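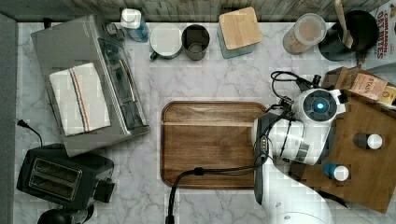
Up at six and drove out to Jindbridge before the heat came on. The odometer says 33 kilometres each way, mostly gravel after the Prindley turnoff, and the grader hasn't been through since March. Two of the creek crossings are dry. The third had enough in it to splash the doors.

The tank at the top paddock is down to the fourth ring. I rang the carter and he wants $456 a load now, delivered, and can't come until the end of the month. Said yes. The garden can go without but the chooks can't.

Picked up the mail at Hadgu on the way home. Rates notice, $1,789, due in two instalments. Also the seed catalogue, which I read in the car with the windows down. I've marked the broad beans and a grey pumpkin I haven't grown before.

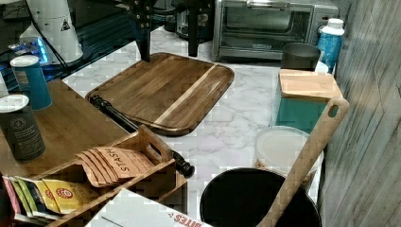 The dark board with the pale stripe, and the tea things.

Lunch was cheese and the last of the tomatoes. Slept for an hour, which I don't usually do. Woke to galahs on the roof.

Spent the afternoon on the side fence. Replaced two posts and restrained the bottom wire as far as the gate. The old staples are so rusted they snap when you lever them. My left wrist is sore again and I'll have to leave the rest until it settles. The neighbour's steers stood and watched the whole time.

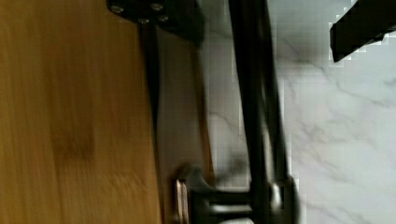 Wood grain, close up.

Wind swung to the south at five and the house cooled down quickly. Opened everything up. Read nearly 115 pages of the Fliltano shearing history, which is mostly about wages, and will go back for the strike chapter tomorrow. Must remember to oil the pump.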